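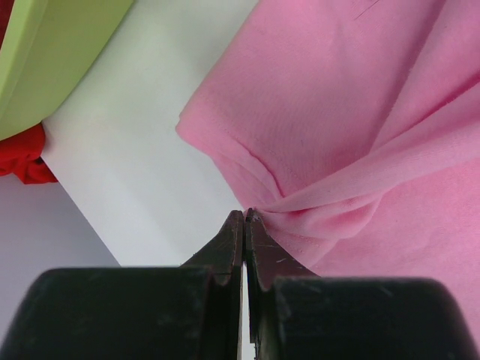 Refinished dials should be declared in writing before any money changes hands, Chaminda Majumder wrote to us after our last piece on vintage prices, and a dealer who leaves it out should be treated the same as one who leaves out a replaced movement. We put that to Ákos Orbán when we talked to him for this interview, and he agreed with most of it.

Orbán has run the Vörös workshop in Stondonmont for a long time now. He does movements, cases and crystals for anyone who comes in, but the work he is known for is on old Vestari watches, and above all on the Gaston, the hand-wound dress model the company kept in its catalogue until it closed. He doesn't repaint dials any more. He used to.

"I did it because people asked," he says. "Everybody asked. A man would bring in his father's watch with a dial gone brown and he'd say, make it new. So we made it new. We'd strip it, we'd lacquer it, we'd print it again. He was happy, I got paid. I can't pretend I felt bad at the time."

He changed his mind after a customer brought back a Gaston he had refinished years earlier. The customer wanted to sell it and had been offered less than he paid for the work. Orbán put it under the loupe beside an untouched one he had in for service and could see the problem straight away. The lettering was a little too heavy, and the foot of the second letter in the name had the wrong shape. The minute track was slightly outside where it should have been.

"It was good printing," he says. "It was nicer than the factory's, in places. The factory's was thin and sometimes a bit crooked. But mine was wrong, and once I saw it I saw it on all of them."

Since then he has kept a book of the Vestari dials that come through the shop. He photographs each one out of the case, front and back, and writes down the case number, the dial maker's mark if there is one, and whatever the owner knows. There are more than 500 in the book now. Of the Gaston dials he has recorded, he says 68 have the early printing with the long tail on the G, which collectors want most and which is also the one most often faked or redone.

We asked how an ordinary buyer is supposed to tell.

"Start with the feet," he says. "The dial has feet on the back, little copper pins that go into the movement. If somebody has stripped it with acid or buffed it, very often you see it there. The feet are cleaner than they should be, or one has been soldered back. But a buyer isn't going to take the dial off in a shop, so look at the edges. A refinisher sprays the lacquer and it gets thick where the dial meets the markers. On an original Gaston the markers go through the dial and they are riveted. The colour goes right up to them and stops. If there's a little hill of lacquer around each one, walk away, or pay less."

The other thing he looks at is the line at the bottom of the dial. On most refinished dials it has been left off altogether, and on some it has been put back in a position that would never have shown past the bezel. He says an owner can check this at home with any cheap loupe and a good desk lamp.

He is less strict about hands. Vestari bought its hands from outside and changed suppliers often, sometimes inside a single production run. He has seen 4 patterns on watches he believes have never been apart, and he won't call a set wrong on looks alone. What he does check is length. The minute hand should reach the inside of the track and the hour hand should just touch the inner end of the markers. If they're short, they came off something else.

Lume is a separate conversation. The Gaston had none for most of its life, and the few that were made with it have small dots outside the markers. Orbán doesn't replace old lume and doesn't stabilize it unless it's falling into the movement. If it is, he uses a clear binder from the back of the hand and says so on the invoice.

"I write everything on the invoice," he says. "If I change a mainspring I write it. If I change a screw, I write that too, and people laugh. Then in a few years the watch is sold and the next person has a piece of paper."

He gives the old parts back in a bag, whether or not the customer wants them. A worn crown with the right logo on it is worth keeping even when it no longer grips the stem. He has bought crowns back from customers who thought he was mad to ask.

Prices at Vörös have gone up. He doesn't hide that. A full service on a Gaston now takes him 8 hours at the bench if nothing is broken, spread over several days while it runs on the timing machine, and parts are harder to get every year. He has a drawer of balance staffs bought from the estate of another repairer and doesn't expect to find another one like it. When those are gone he will turn them himself, and the price will go up again.

We asked him what he tells somebody who comes in with a badly marked dial and simply can't stand to look at it.

"I tell them to wait," he says. "Take it home, wear it. I service the movement and polish the crystal, because half the time what they don't like is the crystal. It's scratched, it's yellow, it makes everything behind it look dead. You put in a clear one and they look at the dial again and say, oh, it isn't so bad."

And if they come back still unhappy?

"Then I give them the name of someone who refinishes. I'm not the police. But I take my picture first, and it goes in the book."

He'll clean a dial only in a very limited way. Loose dust comes off with a hand blower and a soft brush. He won't use water, spit, bread, lemon juice or any of the other things customers have read about. He has had dials in where the printing came away in one pass of a cotton bud, because the lacquer over it had already failed and there was nothing holding the ink. The owner had done it at the kitchen table the night before.
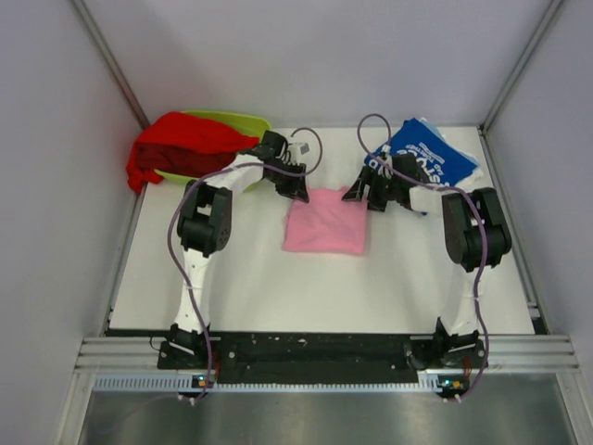 Samran Sangkhawat takes the opposite view and has told Orbán so more than once: a dress watch was sold to be looked at, the factory itself would have put a new dial in without a second thought, and keeping a stained one is a fashion that will pass like any other. Orbán doesn't dismiss the argument. Vestari's own service department swapped dials all through the company's life, and a lot of what are now called original watches are probably carrying a service dial.

"He's right about that," Orbán says. "A service dial is a factory dial. I put it down in the book as a service dial. It's a different thing from a repaint, and I would be happy to have a box of them. There is no box. They're gone. So the choice he talks about, new dial or old dial, you don't have it now. You have old dial or painted dial."

How do you know a service dial when you see one? Mostly by the printing, he says. The late ones were done after the company had switched to a flatter ink, and the name sits slightly lower. Some have a small letter stamped on the back near the edge. He once thought the stamp settled the question. Then Grigore Ilie sent him pictures of one from a watch with its original sales receipt, delivered that way from new, and he had to go back through the book and change several entries.

"I crossed them out in red," he says. "I left the old note so you can read it. If I'm wrong again somebody can see how I was wrong."

He has been asked to publish the book and has so far said no. Part of it is the owners, some of whom don't want their case numbers in print. The other part is that a clear set of enlarged photographs of the early printing would be very useful to the people making bad copies of it. He does answer letters. Anyone with a Gaston can send him a case number and a straight-on photo of the dial, and he'll say what he thinks, without charge, when he gets to it. In December that can take a while. The shop is full of watches that are meant to be presents, and most of them were brought in too late.

On declaring refinished dials, he would go a bit further than our reader. He'd like the word "restored" kept out of listings altogether unless the seller says what was restored and who did it. A repainted dial should be called a repainted dial. He doesn't think it would hurt sellers much. Plenty of buyers are after a clean watch at a fair price and wouldn't mind, as long as they hear about it first.

We asked what he wears himself. It's a Gaston, a late one in a steel case, with a water mark running in from the edge at the lower left and a hairline through the name. He bought it cheaply from a customer who had given up on it. The movement has been apart many times and there is a fair amount in it that he made.

"The dial I haven't touched," he says. "The rest, don't ask me. It's on the invoice."

Interview published 12/22/23. The Vörös workshop takes in watches by appointment, and Orbán asks that they be sent with the strap removed.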